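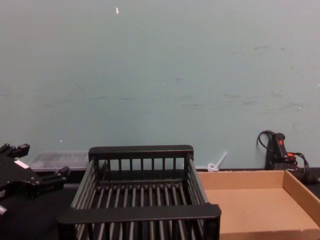 An Afternoon With the Slow Machines

By Lama Geagea

The open day at Nidico begins at two in the afternoon, but the corridor is already full when I arrive. The company occupies the upper floor of a former thread factory, and the visitors must climb an iron staircase. Fouad Hamdan, who manages the workshop, shakes every hand at the top.

I had expected a big hall with yellow arms behind fences. The room is small, with blue-gray walls that carry many scuffs, and the work happens on a dark table. A black gripper waits beside a black rack of the kind in which one dries dishes. To the right of the rack is a shallow cardboard tray with nothing in it. My neighbor in the crowd, a retired teacher, whispers that her kitchen looks more modern.

The task of the day, Hamdan explains, is to move kitchen things between the rack and the tray. He does not promise us speed. "If you came for speed, please go to see the trains," he says, and some people laugh.

The first attempt is with a plastic cup. The fingers close, wait, open again, and close a little lower. A boy in front of me counts aloud and reaches 23 before the cup arrives in the tray. There is applause, I think more than the engineers wanted. The second cup falls on its side and must be put back by hand.

Between the attempts I speak with Randa Nseir, who writes the software for the hand. She tells me that the slats of a rack are difficult, as a finger can enter between two of them and stay there. Her team has recorded 3125 attempts with this task, and she has watched most of them. "I dream about racks," she says. She is not complaining. In October they will begin with plates, and she is a bit afraid of the plates.

The questions at the end last 30 minutes. A man wants to know the price, and Hamdan answers that there is no price yet. The teacher asks if the hand can also wash. Nseir says no, water is for another year.

When I go down the iron stairs, the boy is still up there, asking for one more cup.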